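I've spent most of August doing the job I put off all year, which is working out where my books are selling and where they only look as though they are. If you've been reading this newsletter a while you'll know I'm not a spreadsheet person. I write on the backs of envelopes and lose the envelopes.

Anyway, I sat down at six in the morning with a pot of tea and the sales reports from Tosex and Jurneo (my two main retailers these days) and typed the whole lot in. Since the first Skodummont book went up I've sold 2289 ebooks. I was pleased with that for a good ten minutes! Then I looked at the large print paperback, which I'd fussed over for weeks and paid extra to have typeset. It has sold 25 copies, and I know my aunt bought four of them.

What surprised me was the library side. Kulsoom Magsi talked me into listing with Strebel last spring, mostly by nagging, and I'd forgotten I'd done it. There were 302 loans sitting there. The money per loan is tiny, but three people have since emailed to say they borrowed book one and bought the rest, so I'm leaving it exactly where it is.

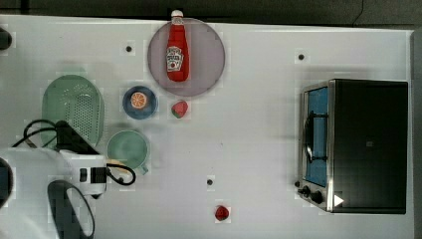
**Writing Life**

I've also changed how I do first drafts, and I'm a bit nervous about saying so in case it stops working. I used to edit yesterday's pages before starting today's, and I'd get to chapter five with a lovely polished opening and no idea who had done the murder. Now I leave a note in square brackets and keep going. [Fix the ferry timetable.] [Why is he in Leeds?] Dexter Buenaventura does something similar with coloured pens, but I'd only end up buying pens.

The new one is at chapter 49, and they're short chapters, before anyone panics. Lorna Castillo has the first half for a read and has already sent back a very polite message asking whether the vicar is meant to be in two places at once. He isn't. I've moved the vicar.

If you'd like to be an early reader for the finished draft, hit reply and tell me which format you'd want. I can do ebook or a plain PDF, and I need comments back within a month of sending it out. Typos are welcome, but what I'd really love to know is where you got bored and put it down.

Next time I'll have the cover to show you, and the answer on audio if the narrator's quote comes in.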